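Part-time folding and sorting help wanted, Rekel Clothing Room

Hi! I run the clothing room at Rekel, and I'm looking for two people to come and fold, sort and hang with me through the fall. If you're the kind of person who straightens the sweater pile at a store you don't even work in, please keep reading.

Quick background for anyone who hasn't been by. We take in secondhand clothes from the Triseo neighborhood and the streets behind Gisler Park, go through them, and get the good ones back out to families at very low prices. Last month 600 pieces came through the door, which is a lot of shirts for one pair of hands (mine) and one table. I love it, but I'm behind, and the spring bags are still sitting next to the fall bags.

Most of what we handle is soft everyday stuff. T-shirts, pajamas, kitchen towels, baby things, the occasional tablecloth that somebody's grandmother clearly ironed every week. A lot of it is thin cotton in faded pinks and whites, and that's the stuff that needs the most patience. It slides, it curls at the hem, and you can smooth one side flat and find the other side has tucked itself under.

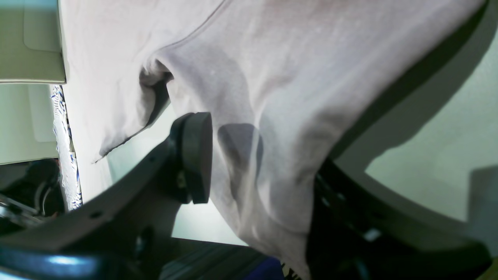 So I always tell new folks to go slow with the hems. Run your fingers along the bottom edge, flip out anything that's rolled under, and check for fraying while you're there. A little wear is fine! We have a repair bin and a very forgiving mender. A big hole goes to rags. If you can't decide, put it on my stool and we'll look at it together over coffee.

What a shift looks like:

You come in at 9:30, hang up your coat, and pick a bag. Everything gets shaken out and looked at on both sides, then it goes to fold, hang, mend or rags. After that we fold the fold pile (I'll show you my way, but if yours is neater I'll switch, I'm not proud). We stop at noon for lunch, which you bring yourself, though there's nearly always soup. Then it's tags and shelves until 1:30, and we wipe down and go home.

One thing I'm fussy about is a clean, light surface to work on. Stains hide on a dark table and they jump right out on a white one, so please don't park your mug or your keys where the clothes go.

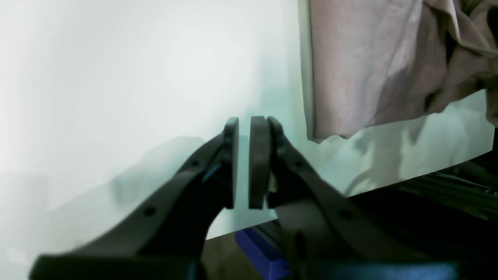
Same goes for lint. Wipe first, fold second, and shake the cloth out over the bin and please not over the shelves. You'll hear me say that a lot in your first week and then I promise I'll stop.

The practical bits:

The pay is $22 an hour, paid every other week. Each person gets 12 hours a week, split over three mornings, and we can work out which mornings suit you. The job starts in September and runs into December, with a decent chance of more after New Year's if the Voris grant is renewed. I'll know by November and I'll tell you as soon as I do.

You don't need experience. You do need to be okay on your feet for a couple of hours at a time (there are stools, use them) and able to lift a full bag of clothes, or drag it, which is how I do it. We don't use scented sprays in the room, and I'd ask you to skip perfume on work days. Some of our shoppers have little ones with touchy skin.

Teenagers from 16 up are welcome to apply for the later slots if school allows, and so are retirees, people between jobs, and anyone getting back to work after a long break. I came here after 12 years at home myself and could barely remember how to fill out a time sheet.

Hanging is the other half of the work. Pretty much everything that creases badly goes up instead of into a pile, and loose, drapey pieces get a bit of time on the rail before we decide whether they need the steamer.
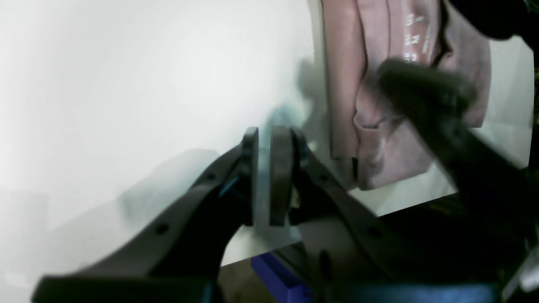 The steamer is old and hisses, but I'll walk you through it, and if you'd rather never touch it that's fine too. Plenty of folding to go around!

How to apply:

Skip the formal letter. Write me a few lines telling me which mornings you're usually free, whether you like folding or hanging better, and one thing you've fixed, cleaned or sorted out lately that you were pleased with. Drop it in the mail slot at Rekel or hand it to me at the counter any morning before 1:30. If you don't like writing, just come in and talk to me.

I'll answer everybody by the end of August. If we both think it could work, you'll come in for a paid trial morning, so wear something comfortable and shoes you can stand in. Parking is free behind the building, and the number 40 bus stops right across the street.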